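Akora University Student Conduct Hearings: Frequently Asked Questions

What changed in March?
Policy 2767 replaced the single-investigator model. Formal complaints of sexual misconduct now go to a live hearing before a finding is issued.

Who is covered?
Enrolled students at the Drarby and Tveit campuses, including those on leave. Complaints against faculty follow the employee procedure.

Can a tenured professor be fired under this policy?
No. Dismissal for cause is governed by the faculty handbook and requires a separate hearing.

Who decides the case?
A hearing officer assigned by the Brikov Office of Hearings. The investigator gathers evidence and writes the report but does not vote on the outcome.

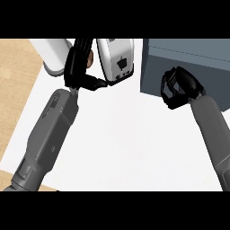

May I bring a lawyer?
Yes. Each party may have one advisor, who may be a lawyer. The advisor asks questions of the other party and witnesses – parties may not question each other directly. A party without an advisor is given one for the hearing at no charge.

What standard of proof applies?
Preponderance of the evidence, meaning more than 50 percent likely.

Can I see the evidence beforehand?
Both parties receive the file before the report is final and may respond in writing. Medical and counseling records are left out unless the patient signs a release.

How do I appeal?
File form A-2 with the Office of Hearings. There are two grounds: a procedural error that affected the outcome, or new evidence that was not available at the time of the hearing. Disagreement with the finding is not a ground.

Does a university finding affect a court case?
The processes are separate. A party may file a civil suit or a police report at any time.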